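Flanbridge two-arm bench kit
For small-parts handling, packing trials and teaching
Hire from 26 a day, or buy at 3,286. Prices in pounds, before VAT.

If you are planning a first bench for small, fiddly products, start with the two-arm kit. One arm will do plenty, but a second one can hold a thing still while the first works on it, and that opens up a whole class of jobs — lids, cases, pouches, anything hinged. We love it for earbuds, which are small, shiny and a proper test of any hand.

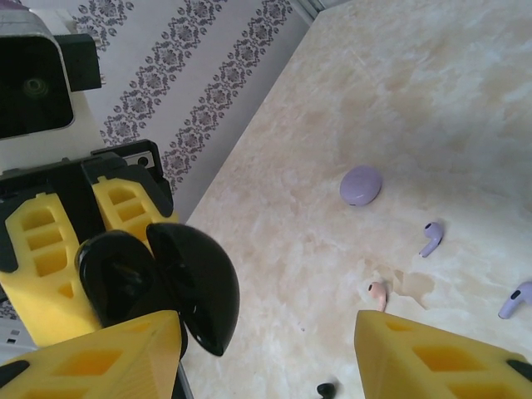 Budget for fingers as well as arms. The yellow lattice fingers are printed, so a spare set costs little and you can change the shape when the product changes. Chantelle Msimang in our workshop suggests two spare pairs per arm for the first year. Each gripper also wants its own small camera, and both are in the price.

What you get
Two arms with grippers and wrist cameras
Four pairs of printed fingers
Mounting plates, cables and power supply
Half a day's set-up at your site

Not included: table, computer, product samples. Most buyers should set aside 2,000 for these, and the full bundle with the Zotex computer comes to 3,965 over and above the kit.

Putting a bud back in its case is a lovely first task to plan around. It needs a gentle grip and a good close view, and you will learn quickly which fingers suit you!

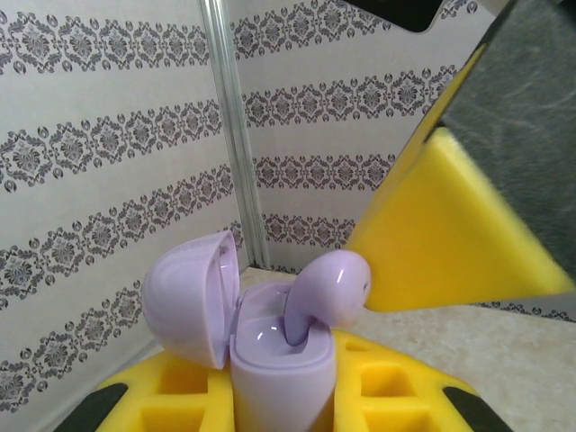 Lilac earbud at its open case, stem in the charging cavity.

Delivery from Gosberg. Orders placed by 3rd June are set up before September. Ask for Jonatan Rustad if you want to try the kit on your own parts first.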